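Brimow Hosted Backup - Frequently Asked Questions

Last updated 6 Jun 2018

General

What is Brimow?
Brimow is an online backup service for small and medium-sized offices. A small program runs on each computer or server, copies the files you choose and sends them over the internet to our storage. If a file is lost, damaged or overwritten, you can get an earlier copy back through the program or through the web panel.

Is it the same as file sync?
No. A sync service keeps the same version of a file on several devices, so a file deleted on one is normally deleted on the others. Backup keeps separate dated copies. Many of our customers use both.

Who runs the service?
Brimow is owned and run by Gamine Hosting. Your invoice will say Gamine, and so will your bank statement if you pay by card.

Which plans are there?
There are 3. Small covers up to 600 GB of stored data, Standard covers up to 1,000 GB, and Server is priced by agreement. All plans include the web panel and email support. Telephone support comes with Standard and Server only.

Is there a limit on the number of computers?
Not on Standard or Server. Small plans can have up to five computers.

Setting up

What do I need before I start?
An account, a supported computer and an internet connection that stays up. You will also need administrator rights on each computer. If your IT is looked after by another company, ask them to do the installation, as they may have rules in place that stop new programs from running.

Which systems are supported?
Windows 7 and later, Windows Server 2008 R2 and later, and macOS 10.11 and later. We have a Linux version for servers, which runs from the command line only. Phones and tablets are not supported, although the web panel does open in a phone browser.

How long does the first backup take?
It depends on how much data you have and on your upload speed, which on most office broadband is a good deal slower than the download speed. A first backup can run for several days. You can shut the computer down during this time and it will pick up where it left off.

Can I send you a hard drive instead?
Yes, on Standard and Server plans. Ask support for a seeding form before you post anything. Drives must be encrypted with the tool in the Brimow program, and drives that arrive without a form are sent back.

Which files should I leave out?
Temporary folders, the recycle bin and the Windows folder are left out already. We suggest you also leave out virtual machine disks, unless you have the Server plan, and any folder that is only a copy of something else.

Will it slow my connection down?
It can during the first backup. Open Settings, then Network, and set a limit for working hours. Most offices set a low limit during the day and none at night.

Storage and security

Where is my data kept?
In the Mbeki data centre, with a second copy at another site. Both are in the United Kingdom. The second copy is made overnight, so a file backed up in the afternoon will be in one place until the next morning.

Is it encrypted?
Yes. Files are encrypted on your computer before they are sent, and they stay encrypted in storage.

Can your staff read my files?
Not if you chose a private key when you set up the account. If you chose a managed key, we hold it for you, and access to it is logged. With a private key we cannot help if you lose it - please print it and keep it away from the computer.

How long are old versions kept?
90 days on Small, and a year on Standard and Server. Deleted files are kept for the same length of time, counted from the day the program notices they have gone.

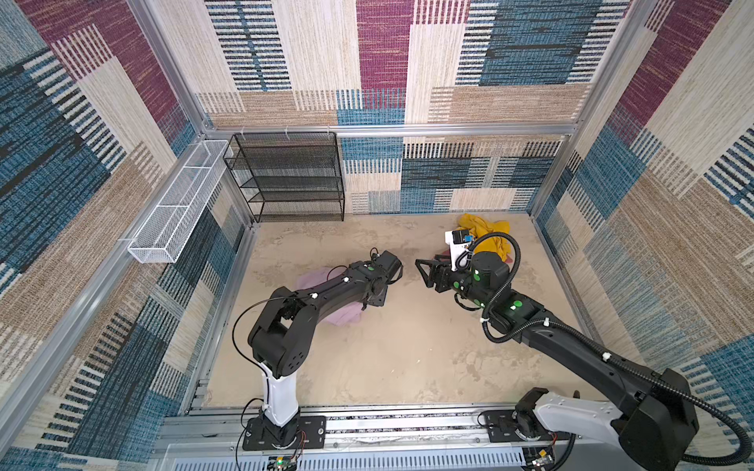
Can I change how long versions are kept?
On Standard and Server, yes. Go to Policies in the web panel. A shorter period takes effect at the next overnight clean-up, and versions removed by it can't be brought back.

Restoring files

How do I restore a single file?
Open the program, choose Restore, find the file and pick a date. You can put it back in its old place or in a new folder. We suggest a new folder if you are not sure which version you want.

What does error 232 mean?
The program lost its connection while it was sending a file. It will try again by itself. If the error keeps coming back, check that your firewall allows outgoing traffic for the program, then restart the Brimow service.

I used Rastudness before. Can I move my backups over?
We stopped taking new Rastudness accounts in April, but existing ones still work. Your settings can be moved across with the import tool. The old versions can't, so keep the Rastudness account open until you no longer need them.

Billing

When am I charged?
Monthly, on the date you signed up. Yearly payment is available on request.

What happens if I go over my storage?
We email the account holder. Backups carry on for 14 days, and after that new files are not accepted until you move to a larger plan or remove some data. Restores are not affected.

How do I cancel?
Go to Account in the web panel and choose Close account. Stored data is deleted 30 days later.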